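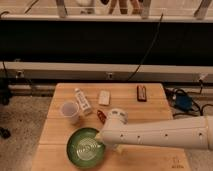

Finally got the October table stuff up, sorry for the wait. Most of it is odds and ends from the Tukar flat, kitchen drawer things mainly, no theme really. More to come when I find the other card.

**The green bowl**
Deep green outside, paler inside, with rings going round and some raised marks in the middle. Fairly shallow. I paid 520 for a box of dishes in Plonitz and this was at the bottom. Still my favorite out of teh lot.

**Plastic cup**
Plain, white, you can nearly see through it. Part of a pack of 14, down to a handful now. Good for buttons, pens, paint water.

**White tube**
Small cap, dark print along the label. Lives on the table. Should live in the bathroom.

**Little white block**
Stands up by itself, a bit creamy next to the cup. Ysaline Besnard wants it back, so that's going in the mail Tuesday.

**Two dark red things**
The small shiny one by the bowl, and the longer one at the back with the lighter strip down it. Going in the drawer with the rest of the bits. Drawer is full.

**The table**
Honey colored, joined planks, faint marks near the front right corner like somebody wrote on it. Came from Avcı, the second hand place, took roughly 14 days to get here. Not sanding it. I like the marks.

Florkari market things are next, mostly cups and one lamp. Message me if you want any of the plastic cups, pick up only, evenings are best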